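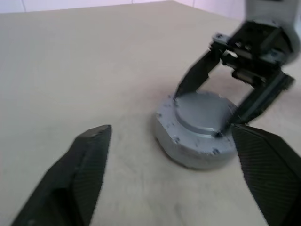 Zoila Cáceres had promised her whole apartment building that a machine would be able to open a jar by the end of May, and she was not going to be talked out of it by Walid.

"It can't open a jar," Walid said. "It can't fold a dish towel. Yesterday it spent the afternoon on one sock."

"But it got the sock!"

They were in the back of the Navarro repair shop, where two arms shared one beige table against the white tile. Zoila called them Rolik and Olum, and she talked to them the way other people talk to tomato plants. The job that morning was the gray thing, squat as a hockey puck, with a raised disc on top and small dark dots around the rim. One arm had its black fingers down on it, one at the edge of the disc and one against the side. The other waited close by with its own ribbed fingers spread wide.

"So what's the chore?" Divina Yap asked from the doorway. She ran the front counter and had a toaster under her arm.

"Hold and turn," said Zoila. "One keeps the bottom still, the other twists the top. That's jars, Divina! That's lightbulbs, that's the cap on the bleach, that's half of what my mother can't do anymore with her hands."

"And it works?"

Walid turned his notebook around so she could see. He had written down every try since they started, all 2,402 of them, in pencil. In the right-hand column he had the good ones.

"798," Divina read. She put the toaster down. "That's one in three."

"It was none in 110 when we began," said Zoila. "None! It used to chase the thing right off the table. I had a bruise on my foot."

"My nephew opens jars," said Divina. "He's five."

"Your nephew had five years."

Divina laughed at that and came over to the table anyway, wiping her hands on her apron. She bent down until her chin was nearly level with the gray rim. Up close you could hear the motors, a thin sound like somebody humming with their mouth shut.

"Would you let it do your dishes?" she asked.

"No," said Walid.

"The plastic ones," said Zoila. "Maybe the plastic ones by fall – and a pan, if I stood next to it." She was already reaching for the keyboard. "Laundry, no. Laundry is terrible, cloth never stays the shape you left it. But look how it goes in now, it used to just stab. Walid, are you ready?"

Walid licked the end of his pencil and wrote 2,403 in the margin.

"Go ahead," he said.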